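Everar: The Red Carpet Party Game (Second Edition)
By Rosalinda Espiritu 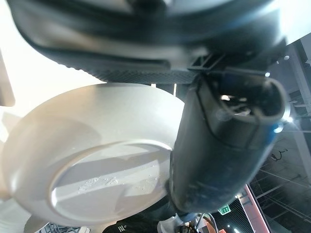

Close-up in black and charcoal gray

$68.00 | In stock | Ships from our Ralach warehouse

Okay, so I have been reading celebrity gossip since I was old enough to reach the magazines at the checkout, and my family has been making fun of me for it the whole time. Everar is my revenge! It's a party game where you play a publicist with a roster of badly behaved stars, and you have to keep them famous until awards night without letting the whole thing blow up in the tabloids.

The first edition sold almost 2,000 copies, mostly to people who found it through somebody's game night and then wrote to me asking where to get their own. I read all those emails (yes, even the very long one about the yacht cards) and a lot of what you asked for is in this new box.

How it plays

Everybody gets two stars to start. On your turn you draw a headline and decide whether to deny it, leak something worse about another player's star, or announce an engagement. Engagements are worth a ton of points but you have to set a wedding date, and if you get to that date and you're still stalling, the fans turn on you. My sister has lost this way every single time and she still does it.

A game takes an evening if your friends are talkers. Mine are.

What's new

The headline deck is up to 605 cards now, so you can play for months before you start seeing the same breakup twice. Silvan Baumgartner rewrote the rulebook from scratch - the old one had a mistake in the reunion tour section that I'm still embarrassed about - and he added a short version for two players. We also took out the talk show round. I loved it, you all hated it, fine.

The stars are all made up, by the way. I get asked if this one or that one is "really" somebody and the answer is no, I just like inventing terrible hairdos and giving them names.

In the box

605 headline cards
Star cards and scandal tokens
Scoring pad
Rulebook, with the two-player rules at the back

Good to know

The card sleeves are sold separately. Bachmann standard size fits, and so does the Sesport matte if you don't like shiny ones. First edition cards have a slightly different back, so if you mix the decks you'll be able to tell them apart. I'd keep them in separate piles.

There's some kissing and a lot of divorce in the headlines but nothing I wouldn't read out loud to my mom.

Shipping and returns

Orders go out twice a week. If your box shows up crushed, email me a photo and I'll send another one. Unopened games can come back for a full refund, you just pay the postage.

The expansion with the reality show families is planned for September. If you want an email when it's ready, put your address in the box under the Add to Cart button.

Page updated 8 Jan 2018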